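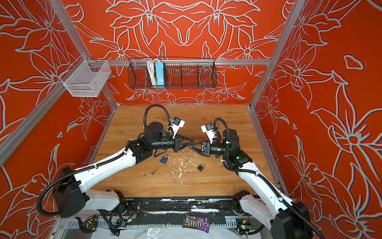
Mitsuko Kubo wrote in after the spring report to ask why it gave the line speed of every brewery visited and the dissolved oxygen of none of them. A speed figure, she said, tells a reader how much beer a plant can ship, and oxygen tells him how long it will taste right once it has shipped. The point was taken. Oxygen is covered below, as far as the plant would release it.

Kuroda Brewing, Pornthorpe: October open day

Kuroda opens its Pornthorpe plant to the trade once a year, in the week the winter lager goes into package. Invitations go to distributors, bar operators and the regional beer press. The public open day is a separate event in June and does not include the packaging hall. I attended the trade day, morning session, check-in at 8:40.

Access and safety

The plant is on the east side of the river, behind the freight yard. Visitor parking is at the north gate only. Closed shoes and long trousers are required and were checked. Ear protection, hairnets and glasses are issued at the gate. Phones may be used in the brewhouse and the tasting room but go into a locker before packaging. Visitor badges carried 107 names, split into groups that left the lobby at twenty-minute intervals. Mine was the second group out.

Brewhouse

The brewhouse is a four-vessel arrangement: mash mixer, lauter tun, kettle, whirlpool. It was running the core pale lager during the visit. The winter lager had been brewed in August and September and was entirely in tank or in package.

The guide was Satish Sastry. He kept to the process and answered questions as they came, which put the group behind schedule by the second stop. The mash program for the winter lager starts lower than the one for the core beer and has an extra rest. The grain bill is pilsner malt, Munich malt and a small share of a dark kilned malt for color. No adjunct. The core beer uses rice, and Sastry said there was no plan to change that.

Hops for the winter lager come from Karnarura, contracted two years ahead. They arrive as pellets in foil under nitrogen and are held in a cold room off the brewhouse stairs. We were allowed in for a minute at a time. Two additions are made in the kettle and nothing after that. Someone asked about a dry-hopped version for the draft accounts, and the answer was that the accounts had asked for it last year and the trial kegs had come back half full.

Kettle vapor goes to a condenser and preheats the next brew's water. The condenser was replaced over the summer. The old one is still standing in the yard with a tarp on it.

Fermentation and storage

The cellar is outdoors, cylindroconical tanks with insulated jackets and an enclosed valve gallery underneath. Primary fermentation of the winter lager is held cool throughout and takes noticeably longer than the core beer. Cold storage follows in the same tank. The plant does not transfer to a separate lager tank for any product, a decision made when the horizontal tanks were scrapped. Sastry gave reduced oxygen pickup as the main benefit and fewer cleaning cycles as the second. The cost is tank time. A fermenter tied up with winter lager cannot turn over pale lager, and the sales side evidently raises this every August.

Yeast is cropped warm from the cone and repitched. The limit on generations is set by viability and by a sensory check. He would not give the number.

Filtration is by kieselguhr candle filter followed by a trap filter. A crossflow unit is on order for next year. The room has been cleared and the floor drains recut for it, and the pipe bridge overhead already has its stubs in place.

Packaging hall

There are two lines, one for cans and one for kegs. Bottling was moved to a contract packer some years ago and has not come back.

The can line was rebuilt by Sumholm during the February shutdown. New equipment is the depalletizer, the rinser, the filler and seamer block, and the control system. The pasteurizer and the tray packer were kept. The older machines were fitted with new sensors so that they report to the same screen, and the screen is large enough to read from the visitor walkway.

Winter lager was running in half-liter cans. The counter for the shift read 2,784 trays when we came onto the walkway. The line was stopped at that moment for a label coder fault and restarted while we stood there. Restart was clean, with short ramp-up and no visible fobbing at the seamer. Cans caught under the filler during the stop were rejected automatically and went down the chute.

On oxygen, as Kubo requested: Kuroda measures total package oxygen on cans pulled from the line at start-up, after every stop longer than five minutes, and on a fixed schedule in between. The plant declined to hand out readings. The chart in the corridor outside the lab had its vertical axis visible, however, and the step down after the February rebuild is plain, as is a smaller rise in July. The July rise was traced to a worn seal on the carbon dioxide supply to the undercover gassing. Bright tank readings are taken separately and were flat for the full period. In other words, whatever pickup remains is at the filler. Readers comparing this with the plants in the spring report should note that none of those displayed a chart at all.

Pasteurization is by tunnel. The target was reduced after the rebuild, the lab having argued that the new rinser and filler hygiene allowed it. Sastry was careful to say that the kegs are flash pasteurized and that their settings had not been touched.

The keg line was not running. It had been washed down and the guards were open, which made it easier to see the racking heads than in past years.

Warehouse

A short stop. Finished product is held under roof, unheated. The winter lager is released after a lab hold, then loaded in order of packaging date. Distributors in the group complained at some length about mixed-date pallets received last winter. The dispatch office accepted the complaint and showed the revised pick sheet, which now prints the oldest and newest date on each pallet.

Tasting and launch presentation

The tasting room is above the lobby. Three samples were poured: core pale lager from the bright tank, winter lager from the bright tank, and winter lager from a can packaged that week. The two winter samples were close. The canned one was slightly rounder, with a little less hop aroma, as expected after the tunnel. Color is deep amber, foam is fine and lasts. Bitterness sits a step above the core beer. Serving temperature in the room was too low to judge the malt until the glass had been standing for some minutes.

The marketing presentation followed. The can is dark green with the founding year, 1,996 printed with the comma in the handout and without it on the can. Point-of-sale material consists of a tray sleeve, a fridge strip and a table card. Outlets taking the draft version receive a tap lens and must return it in March. Deposits apply. Draft allocation is by last year's volume, and new accounts will be served from whatever is left after the first two deliveries.

No television is planned. The budget goes to stores and to the two winter markets in Pornthorpe, where Kuroda will pour from its own trailer.

Notes for next year

Take the earliest group. Later groups lose time at the cellar and arrive in packaging close to the shift change. Lunch is served from 12:15 and the lockers have to be emptied first. Questions on draft allocation should be sent to the sales office ahead of the visit, as the staff on the tour do not handle them. The crossflow filter should be installed by then and I have asked for the before and after turbidity figures.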